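How to Clear a White Table and Keep It That Way Past Lunch

Jul 2, 2020

I bought a white table. I was warned about this by the man at Fundcombe who sold it to me, who asked whether I had children or drank coffee, and when I said yes to the second he gave me the look a vet gives you. It cost 65 dollars off the clearance floor and I have spent more than that on things to wipe it with.

What follows is the routine I ended up with. It takes 30 minutes the first time and far less once you stop letting things pile up, which you won't.

What you need

A dish tub or a large mixing bowl
Two soft cloths, one damp and one dry
Dish soap
Baking soda
A laundry basket, or a willingness to carry clothes in your arms like a rescued calf

Step 1. Pick a place for things to go

Do this before you touch anything. If you skip it you will pick up a mug, walk into the kitchen, find the sink full, and set the mug down on the next flat surface. Now you have two surfaces to clean. Empty the sink or the dishwasher first. I know it's a different chore. It's always a different chore.

Step 2. Dishes off, biggest first

Plates go at the bottom of the tub, bowls on the plates, mugs last and upright. Look into every mug before you tilt it. I have a very clear memory from April of a mug I believed to be finished, and so does the rug.

Lift dishes straight up. Glazed pottery usually has an unglazed ring on the foot, and if you drag it, the ring works like a fine-grit sanding block. My old table had a set of pale arcs where I used to slide my bowl toward me while reading. I called it patina when I sold it.

If a bowl has been parked half on a plate, take the bowl first and keep your other hand on the plate. They like to travel together.
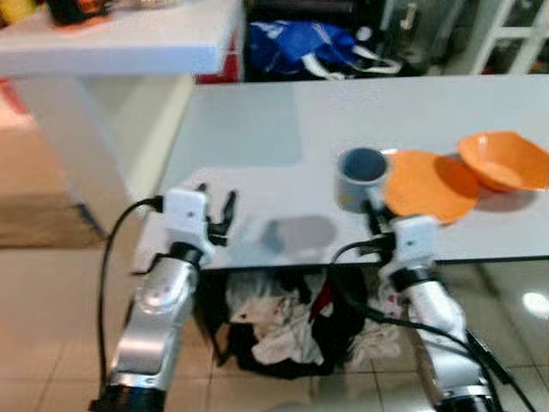
Step 3. Deal with the floor while you're down there

I used to leave the floor for last on the theory that crumbs fall downward. The theory is fine. The trouble is that by the time the tabletop is gleaming I feel I have achieved enough for one day, and whatever is underneath stays underneath until I need a particular shirt.

So clothes come up now, before any wiping. Sort them on the way: dark in one armful, white in another. Anything red gets its own trip. I once owned a good deal of white clothing and then I owned a good deal of pink clothing, and the red sock responsible came out looking wonderful.

Shake each thing out before it goes in the basket. Forks turn up.

Step 4. Crumbs, then water

Brush crumbs off with the dry cloth into your palm. If you go straight in with a wet cloth you'll make paste, and on a white table the paste dries in a swirl that shows every stroke you took.

Next, the damp cloth with one drop of dish soap. One. Soap is the main reason a shiny tabletop goes cloudy; people see the haze, assume it's dirt, and add more soap. Wipe in long straight passes from the far side toward you, rinse the cloth, and go over it again with plain water.

Step 5. Marks that didn't leave

Crouch until your eyes are level with the top and look across it toward a window or a lamp. Stains will show up as dull patches in the shine. Check that you're looking at a stain, too. I scrubbed at the shadow of my own head for longer than I'd like to put in writing.

For coffee rings, mix baking soda with enough water to make a loose paste, leave it on for 3 minutes, and wipe off gently. Test a corner first. For ink, I have nothing to offer but a placemat.

I tried the spray everyone was recommending, a thing called Zevar, and it did shift a turmeric spot left over from my Feyisa period (a takeout place, two blocks away, I was a regular). It also left the table so slippery that a saucer crossed it unassisted. I went back to baking soda.

Step 6. Dry it

Use the dry cloth, after you've shaken the crumbs out of it over the sink. Air drying leaves spots if your water is as hard as mine.

Keeping it up

Put back only what lives there. In my house that's one mug and the tin of Flava tea, and the tin is on probation. Wipe after you eat. Clothes that are too clean to wash and too worn to fold need a hook somewhere, so go and put up a hook. Mine has been in a drawer, still in its packet, since I wrote the first version of this page.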